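October, bench two, just after lunch

Okay, picking up the Holub varnish trials again. I mixed a fresh batch this morning – same resin, more turpentine than last time – and brushed it onto the spruce strips from the Burnell offcuts. It went on so much better! Last month's mix dragged and left ridges at every stroke, and this one levels out by itself if I just leave it alone (hard for me).

Total cooking time on the resin was 2 hours, with the lid off for the last stretch. I pulled it when a drop on cold glass snapped cleanly. Color is a bit redder than I wanted, so next time I'll go easier on the madder.

Strip 4 has dust in it again. I'm hanging the next set in the Bidside cupboard and wiping the shelves down first.

To order: two more hake brushes, the soft ones, and lint-free rags.

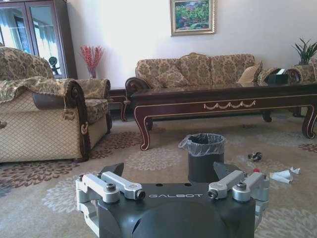
Veronika Trummer read through all this and thinks the red will calm down once the strips have had a couple of weeks in daylight, so I shouldn't touch the madder yet. She'd also strain the batch twice through silk before blaming the cupboard. Fair enough, I only strained it once. Will try silk on the next jar and keep strip 4 as the bad one to compare against.

Still need to label the jars.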